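Penora Greenway: A Path Study in One Underpass
Student project report, Open Space and Access module
Submitted 14 December 2018
Mohammed-Awal Tetteh

1. Why this path

The module handout asked us to pick "a public route of moderate complexity." Most of my class picked the waterfront in Sastville, which has benches, a fountain and somewhere to buy a sandwich. I picked the stretch of the Penora Greenway that leads to the Traltari underpass, mostly on the grounds that it was near my bus stop. My question was simple enough: does the path tell you where to go?

The main route heads straight for the underpass, and a side branch splits off to the left. There is grass in the wedge between the two, with a few low shrubs on it. At the junction the two surfaces run together into one broad area of pale gravel, and a first-time visitor has to make a decision there.
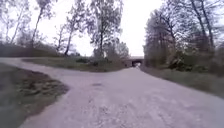

2. Method

I handed out 200 survey cards at the bus stop in September and got 100 back, a better rate than my adviser predicted and a worse one than I told my mother. I also walked the route in both directions on 10 separate visits, taking notes on surface, edges and sight lines. The notes from visit four are mostly about my shoes.

3. Findings: edges

Grass does most of the work here. With no painted line on the pavement to follow, you read the route from where the green begins. On the left the verge is broad and a bit wild, with dry straw-colored tufts in among the green. On the right it is a narrower strip that keeps to the curve.
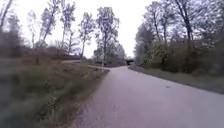 Survey comments on the edges were brief. "Fine" was popular. One person wrote "more grass," and another, possibly standing next to the first, wrote "less grass." I have recorded both as engagement.

4. Findings: the underpass as a landmark

The strongest feature is the dark opening at the far end. It is small from a distance, but everything points at it, and card after card named it as the thing people steer by. Several also named it as the thing they like least. My adviser, Dr. Tsegaye, calls this "a productive tension." I would call it a tunnel.
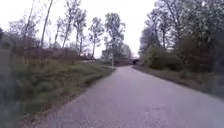

The side path fares worse. Seen from farther back, it shrinks to a pale band behind the grass, and respondents who used the main route every day were surprised to be asked where it went. A low marker at the fork would fix this, and I priced one at $200 before learning that the price did not include the post.

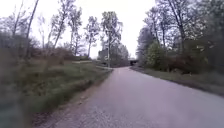

Fig. 4. Main path curving right toward the underpass, with the side path leaving to the left.

5. Limits

All my respondents were waiting for a bus, so people who never take the bus are missing. I also never asked anyone to find the side path on foot, and that would have been the obvious test. It is now the first item on my list for next semester, ahead of buying boots.

Related projects
Benches of the Sastville Waterfront, Ranked by Regret
Who Uses the Traltari Steps?
Shade and Seating on the Penora Campus

We use cookies to remember your settings. Accept | Manage

Contact the module office | © 2018 Penora Student Projects | Back to top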